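6. Good Practice for Simulated Sink Tasks

Welcome to the part of the Plonodetti guide we most enjoyed writing! By now you have the simulator installed, the Drunomeo arm loaded and at least one kitchen that opens without errors. This section covers the rules we ask every site to follow when recording faucet work with the wrist view. They are short, they are easy to learn, and they make your episodes so much more useful to the people who train on them later.

The rules apply to all faucet tasks in the Grelari kitchen set: lever up, lever down, turn toward hot, turn toward cold, and swing the spout. Drawer and cabinet tasks have their own rules in Section 7.

6.1 Before you start

1. Open the task browser and pick a kitchen from the Grelari set. Do not edit the kitchen file itself. If you want a different wall color or counter, make a copy and give it a new name.

2. Check the scene seed. Each operator gets a block of seeds from the site lead, and you should work through your block in order. Skipping ahead to a kitchen you like is tempting (we all have favorites), but it leaves holes in the set.

3. Set the episode limit to 78 seconds. A faucet task that needs longer than that almost always started from a bad arm pose, and it is quicker to reset.

4. Turn on contact logging. It is off by default in older installs.

Note: Contact logging slows the preview a little on laptops. The recorded episode is not affected, so leave it on.

6.2 Approaching the faucet

5. Move the arm to the ready pose and wait for the joint readout to settle before you press Record.

6. Bring the gripper in from the front and slightly above, with the fingers open. Keep the spout between the two fingertips as you close the distance. Once you get a feel for this approach it is great fun, and your paths will smooth out very quickly.

7. Slow to the fine speed setting before the fingers pass the front rim of the basin. The speed limiter will not do this for you.

Caution: Never push through a contact warning. The simulator will let the arm press into a rigid part far harder than a real arm should, and an episode recorded that way teaches exactly the wrong habit. Stop, back off along the path you came in on, and mark the episode as Discard.

6.3 Checking the wrist view

Take a moment at the end of the approach to look at the wrist view on its own, full screen. You want the faucet base near the middle, a finger on each side of it, and the lever clearly on one side. The red and blue dots at the foot of the base should show too. They are tiny, but they are your best guide to which way is hot and which way is cold, and a view that includes them can be labeled without any guesswork. The gripper body will always cover a strip along the bottom of the view, so judge your height by what you can see just above that strip.

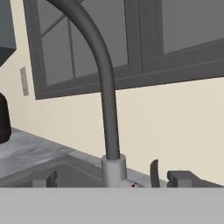 6.4 Moving the lever

8. Say or type the instruction before you move, using the wording in the task card. "Turn the lever toward cold" is fine. "Fix the tap" is not.

9. Touch the lever with the outside of one finger. Do not grasp it unless the task card says Grasp. Pushing gives cleaner motion on slim levers, and it keeps the fingers clear of the spout.

10. Move the lever in one steady stroke. If you overshoot, correct it once and carry on. Small corrections are welcome in the data – policies need to see how to recover – but a long series of nudges should be discarded.

11. Hold still for two seconds at the end of the stroke, then retreat to the ready pose and stop recording.

Note: Swing-spout tasks follow the same steps, with one change. Contact the spout low on its straight part, never on the arch. A push on the arch puts a twisting load on the wrist joint and can set off the torque alarm.

6.5 Labeling and review

12. Fill in the outcome field right away, while the episode is fresh. The choices are Success, Partial and Discard. Use Partial whenever the lever moved but did not reach the target angle.

13. Use the left and right of the wrist view in your notes. Leave out the left and right of the room, which change from kitchen to kitchen.

14. Send episodes for review in batches of 8. Another operator must do the review. You may not approve your own batch, even on a quiet Sunday when the site is short of people.

Reviewers check three fields: instruction, outcome and contact log. A batch with one wrong outcome label goes back to the operator. With two or more, the whole batch is recorded again.

6.6 Moving from simulation to the real arm

We love seeing a policy make the jump to hardware! Please hold off until your site has 1,637 approved faucet episodes and the site lead has signed the transfer sheet. The first hardware runs take place on the Grønli bench with the water supply shut off at the valve, the arm at its lowest speed setting, and one person at the stop button who has no other job during the run.

Caution: A successful run in simulation does not clear a task for hardware. Lever stiffness in the Grelari kitchens is a setting, and real faucets vary a great deal. Repeat the force check in Section 9 for every faucet you mount on the bench.

Questions about these rules go to Viola Melis, who keeps the master copy and reads every suggestion. Changes are gathered through the year and go out with the November release. If you spot a kitchen where the lever cannot be reached from the ready pose, send the seed number and error code 31 will be added to it, which hides that kitchen from the task browser until it has been repaired.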